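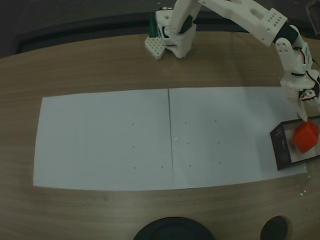
Trees keep a kind of diary, and they write it in stripes. Every year that a tree is alive, it adds one more layer of wood all the way around itself, just under the bark, like someone pulling on a new sweater over all the old sweaters without ever taking one off. If you have a wooden table at home, you may have traced some of those stripes with your finger while you were waiting for your soup to cool. The light brown tabletop in the picture has them too, very fine ones, running close together. People who work with wood call this pattern the grain, and we are going to find out how it gets there.

How a tree gets its rings

Let's begin outdoors, with a tree in a place that has a warm season and a cold season. When spring comes, the tree wakes up hungry and thirsty. It needs to send a lot of water up to its new leaves, so it builds wood with wide little tubes in it, like drinking straws (much too small for you to drink from, I'm afraid). In many trees this spring wood looks pale.

By August the rush is over. The tree is still growing, but it has slowed down, and the wood it makes now has smaller tubes with thicker walls. Because everything is packed more tightly, it often looks darker. Then winter arrives and the tree stops growing and has a long rest.

One pale band and one dark band together make one ring, and one ring is one year. In the woods above Sindodcombe there is an old oak stump beside the path, and if you have the patience to start in the middle and work your way out to the bark, you will get to 190. Bring a pin or a toothpick to keep your place. It is terribly easy to lose it!

Some trees live much longer than that, of course. A few kinds can pass 2,000 years, and they are still adding a thin new ring every summer.

Trees that grow in places where it is warm and rainy all year long may not have clear rings at all. With no winter to stop for, they just keep going.

From circles to stripes

Now you might be thinking, wait a minute, rings are round, and the lines on my table are straight. What happened to the circles?

The answer is in the sawing. Imagine a roll of paper towels. Look at it from the end and you see circles inside circles. Now imagine that you could slice the roll the long way, from top to bottom. The cut would show you long straight lines, one for each layer of paper. A log is just the same. Cut it across, as you would cut a carrot into coins, and you see rings. Cut it lengthwise to make a board, and the rings turn into stripes.
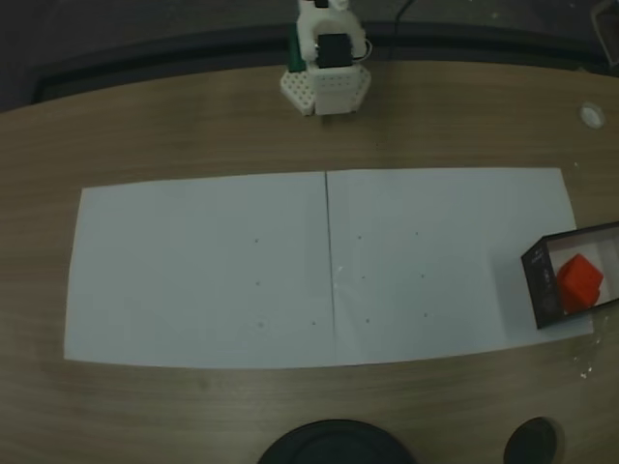

Fine stripes in the grain of a light brown wooden tabletop.

It matters where the saw goes, too. If a board is cut so that the saw points toward the center of the log, the stripes come out straight and narrow. If it is cut nearer the side, the saw slides along the curve of the rings, and you get big swoopy shapes that look like flames or mountains or, if you ask my youngest niece, onions. At the Pendari sawmill they keep a board of each kind on the wall by the door, and visitors are allowed to touch them.

And what about knots, those round dark spots like eyes? Each one is a place where a branch was growing. The trunk got fatter year after year and slowly wrapped itself around the bottom of the branch, until part of the branch was tucked deep inside.

Good years and hard years

Rings are not all the same size. In a year with plenty of rain, a tree can grow a nice fat ring. In a dry year, or a year when hungry caterpillars have eaten most of its leaves, it may manage only a skinny one. Scientists can read these patterns to learn about the weather long before there were any weather reports. They don't have to cut the tree down to do it, either. They use a hollow drill to take out a thin stick of wood, not much thicker than a pencil lead, and the tree goes on growing.

Wood you can write on

Boards are not the only thing we make from trees. Most paper starts out as wood as well. At a paper mill, the wood is chopped into chips and then cooked or ground up until it falls apart into tiny fibers. The fibers are mixed with lots and lots of water, spread out on a screen, pressed flat, and dried.

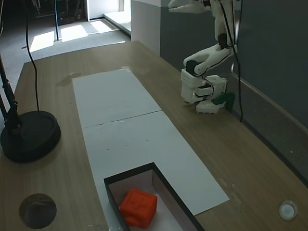
White paper on a wooden table. Can you spot the seam where the two sheets meet?

You won't find any rings in a sheet of paper, as the fibers have been stirred up far too much for that. But take an old newspaper and try tearing it from top to bottom, and then from side to side. One way usually tears much straighter than the other. More of the fibers lie in that direction, so paper has a grain of its own!

Try it yourself: a grain rubbing

You will need a piece of rough, unpainted wood, a thin sheet of paper, and a crayon with the wrapper peeled off. Lay the paper on the wood and hold it still with one hand. Rub the side of the crayon gently over it, and watch the lines come through. Ask a grown-up to check the wood for splinters first, and please don't do it on the good table.

Words to know

Bark: the tough outer covering of a tree.
Fiber: a tiny thread. Wood is made of a great many of them.
Grain: the pattern and direction of the lines in wood.
Knot: the place in a board where a branch once grew.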